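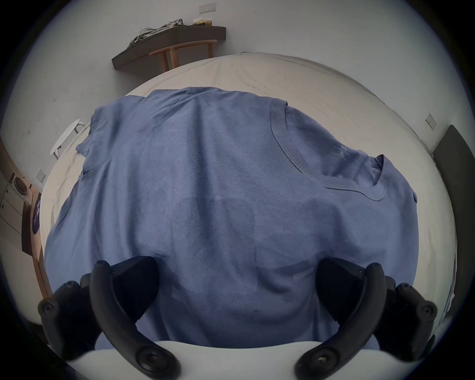 4.2 Garment handling with the Rasska kit

We tested the Rasska kit, a pair of hand-held grippers sold by Stotdale for recording cloth-handling work at home. Recording ran in May on a bed, with a blue garment as the test item. Each of the 4 operators was given 30 minutes of practice, and we kept 135 takes.

Figure 5. Garment on the bed, gripper fingers open.
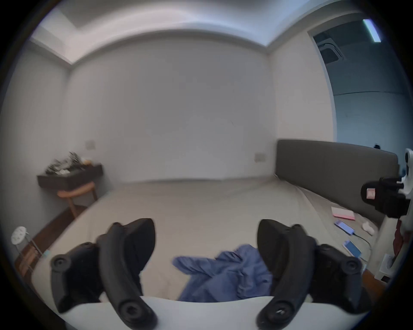

Mkhize, reviewing an earlier draft, objected that one garment says little about thick or slippery cloth, and asked that the kit be rated for light cotton only. We accept the first point – the second would need a wider test.

Lifting a fold with one gripper while the other stays free
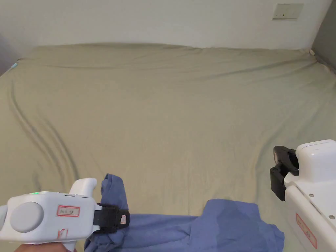
was the slowest step for all operators. The Bresden kit was not tested on this task.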